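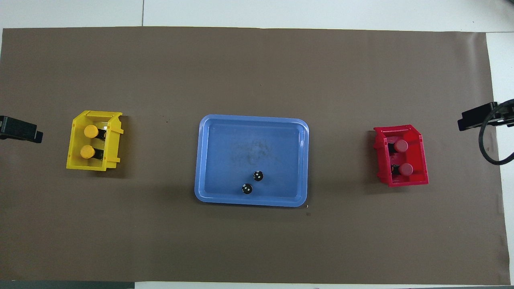 Fig. 2 - Yellow bin left, blue tray in the middle, red bin right, all on brown paper.

Section 2: Laying out the sorting table

Okay, you've read the bit about choosing a spot, so now we get to set the table up. This is my favourite part of the Osora kit (I know, I need to get out more), and once you've done it a couple of times you'll hardly look at these pages.

My bins came from Kirkis and the tray from Grgić, but any colours you can tell apart at a glance will do. If yours are green and purple, just swap the words as you read. Everything below assumes yellow on the left and red on the right, the same as Fig. 2.

What you'll want within reach

One sheet of brown paper, big enough to cover most of your table
One shallow tray with a raised rim
Two open-fronted bins in different colours
Your capped pieces, in colours to match the bins
Your small loose pieces
A dry cloth

2.1 Putting the paper down

1. Clear the table and wipe it. Let it dry properly before you go on. I've laid paper on a damp table more than once and it bubbles up in the middle every time.

2. Unroll the paper and cut a length a little shorter than your tabletop. A thin strip of table showing along the edges is fine, and I quite like it that way - paper that hangs over the side gets caught on sleeves and then everything goes for a slide.

3. If it wants to curl, flip it so the curl faces down and smooth it from the centre outward with your forearm. A couple of heavy books left on it over lunch will sort out a stubborn one.

4. If your table is made of panels, run a finger along the join. A small step won't matter under the bins, but keep the tray off it or it'll rock.

Note: I change the paper when it gets soft or creased. A few marks on it don't bother me, and I've been known to jot notes in the corners.

2.2 Placing the tray

5. Set the tray in the centre of the paper with its long side toward you. You want to reach every corner without standing up.

6. Wipe the inside with the cloth. Trays get scuffed, mine certainly has, and greyish patches that don't come off with a dry cloth can stay where they are. Please don't go at them with a scouring pad! You'll swap one dull patch for a much bigger one.

7. Put your small loose pieces in the tray. I start with only a couple, down near the rim closest to me. They're round and they love to wander, so put them down gently and let go once they've settled.

Caution: Small round pieces are a choking hazard. Keep them away from little kids and pets, and count them back into the pouch before you leave the table. The rim will stop a slow roll, but it won't stop a curious cat.

2.3 Placing the bins

8. Put the yellow bin to the left of the tray and turn it so the open front faces right, toward the tray.

9. Put the red bin on the other side, the mirror image of the first. Leave enough room between bin and tray to get your whole hand down comfortably. If your knuckles brush the tray, it's too tight.

10. Don't fuss about getting them perfectly square. I usually end up with the red one on a bit of an angle and it makes no difference to how the thing works.

11. Load the capped pieces. Yellow caps go in the yellow bin and red caps in the red bin, a pair in each to begin with, one beyond the other. Point the caps toward the outside of the table, so the black bodies face in toward the tray. That way you can read the cap colours from your chair and still get hold of the bodies.

Note: Check each cap is pushed on before it goes in. Don't twist hard, a firm press with your thumb is plenty.

Caution: Lift the bins from underneath when they're loaded. If you pick one up by a slotted side it tips forward, and there go your pieces, out the open front and under the stove. (Ask me how I know.)

2.4 A quick check before you start

12. Sit down where you'll be working and reach for each bin in turn. If you have to lean, slide everything an inch or two closer, tray first and then the bins.

13. Look at the light. With a lamp behind your shoulder the bins throw a shadow, and black pieces are a pain to find in one. Moving the lamp a little usually fixes it.

14. Compare your table with Fig. 2. Yours may be bigger or smaller than mine, so go by the order of things and not the exact gaps.

If the bins keep creeping

Paper on a smooth table can shift as you work. Two small bits of masking tape on the underside, at the back corners, will hold it. Skip the double-sided stuff, it leaves a gummy line that took me most of February to get rid of.

If you're using the Nekisia bins from the older kit, the lip is a touch different, so turn to Section 5 for those before you load anything. Otherwise carry on to Section 3 and your first sort.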